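The draught that ate my winter

I spent most of last winter in a coat. Indoors, I mean. We'd bought the house in Milside for its big windows and its funny sloping hall, and by the time the first frost came I was eating my toast in a bobble hat and blaming the boiler, which I'd already had serviced twice.

It was my neighbour Davoud Babaei who set me straight. He came round to borrow a ladder, stood in our hall for a minute and said, "Your boiler's fine. You're heating the street." Then he licked a finger and held it up by the letterbox like a sailor!

So I became a draught bore. I went round the whole house with a joss stick, watching the smoke bend (my daughter said it smelled like a yoga shop for a week). The letterbox was bad, the loft hatch was worse, and the gap under the back room door could have let in a small cat.

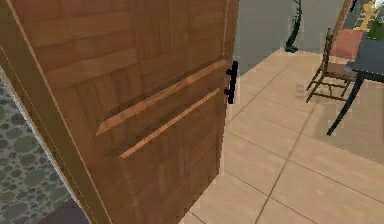
I'd had a quote by then from a firm called Vandetti, who wanted more than £1,000 to do the lot, and very nice they were about it too. But I'm stubborn, and I'd already watched far too many videos. I bought brush strips, foam tape and a fat roll of felt from Goh, the hardware shop by the station, and the whole haul came to just under £100.

The foam tape went on in an afternoon. The brush strips took me 2 goes, as I cut the first one short and had to slink back to the shop for another. The loft hatch I did lying on my back with bits of old insulation dropping in my eyes, and I'd pay someone next time, I really would.

Did it work? Well, the curtains in the front room have stopped moving by themselves, which guests used to find unsettling. By March I'd hung the coat up in the hall and turned the heating down a notch. Davoud still has the ladder.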